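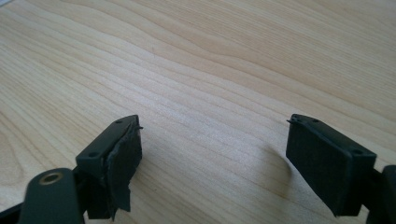

*The top of the Evholm table in daylight.*

## Evholm table: my review after two winters

I bought this table in February, when the old one became too small for work and dinner together. I compared it for a long time with the Lillbridge, which has nearly the same size, but the Lillbridge was darker and I wanted a pale wood. The shop was Pathak, and they delivered to the door but not up the stairs. Please ask about this before you order.

**The surface.** This is the best part. The grain goes in long waves across the top, and the color changes between cream and honey, in some places a little pink. If you like a very even surface, you will maybe not like it. I like it very much. The finish is satin, so when the sun comes in it does not shine in my eyes while I read.

**Assembly.** The instructions have only drawings. One drawing shows the legs from below and I turned the first leg the wrong way, so I had to start again. With 2 persons it is an easy job. Alone I would not try it, the top is heavy to turn over.

**Care.** I use Skimley oil soap, a small spoon in 1000 ml of warm water, and I dry the table with a cotton cloth after. I once left a hot cup on it and there was a white ring. The ring became weaker after some weeks, but I can still find it with the light from the side. Now I use coasters.

**What I like less.** The edges are quite sharp for the arms when you write for many hours. I sanded mine a little with fine paper, on the long side only. Also, one leg needed a felt pad under it, and there was no felt pad in the box. For 232 dollars I expected this small thing.

**Would I buy it again?** Yes, for the top. For a family with small children I would look for a table with rounder corners. The bench from the same series I tried in the shop, and it was too low for me, so I kept my old chairs.

4 of 5 stars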